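Skelham Shared Workshop
Robot build group, minutes, June meeting

Started 7:10 pm, late, door code had been changed again. Minutes of last meeting taken as read. One correction: the order for the rail brackets went to Hondon, not Okness.

1. Money
790 in the build pot at start of month. 200 out for the second pair of gripper motors, paid. Brackets not invoiced yet. Question from the floor whether cable ties and tape come out of our pot or the general workshop one. General, same as before. Receipts in the tin please, not on the bench.

2. Frame and table
Frame bolted up and staying where it is. Somebody leaned on the left post while sweeping and the calibration went off, took most of an evening to get it back. Agreed: no leaning, no hanging coats on it. Check the diagonals for tightness first thing each session, hex key is on the string.
White board on the tabletop still OK. Talk of replacing it with gray to cut down glare from the overhead tubes. Left for now, try turning off the back row of lights first.

3. Arms
Left arm from the Sárközi plans is assembled up to the wrist. Elbow still has play in it. Shim or reprint? Long discussion, no vote. Reprint one in the thicker wall setting and compare, result next meeting.
Right arm waiting on a bearing. Okness say back in stock end of month, they said that last month too.
Nothing goes on the rails untill both emergency stops are wired and tested by two people.

4. Grippers, hand held sessions
Going on with the hand held pair while the arms are unfinished. Job list at the moment is small household stuff in and out of the basket. Agreed 30 clean runs per item before moving to the next one.
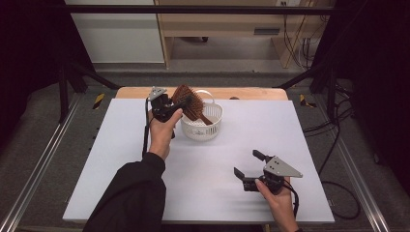 Brush is the awkward one. Handle turns in the jaws if you grab it too near the end, so grip closer to the head and lower it slowly. Start every run with both grippers open over the board, hands still for a moment, then go. If you drop it, say so in the log and start over, dont edit it out after.
Softer finger pads suggested. Two sets to be cut from the scrap rubber, one thick one thin.

5. Cables
Complaint about the tangle on the carpet, fair. Sleeve to be bought, and a hook on the right side to hold the slack. Leave enough loose for full reach or the connectors pull.

6. AOB
Open evening: yes to a table, no to visitors driving anything.
Label printer is missing, has a blue lid, please look at home.
Laptop password is changing, ask in person.

Actions
Reprint elbow, thicker wall
Chase Okness re bearing
Cut pads x2 sets
Cable sleeve + hook
Lights test, back row off

11 present, 1 apology recieved after the start. Closed 8:50. Next meeting same time, bring own mug.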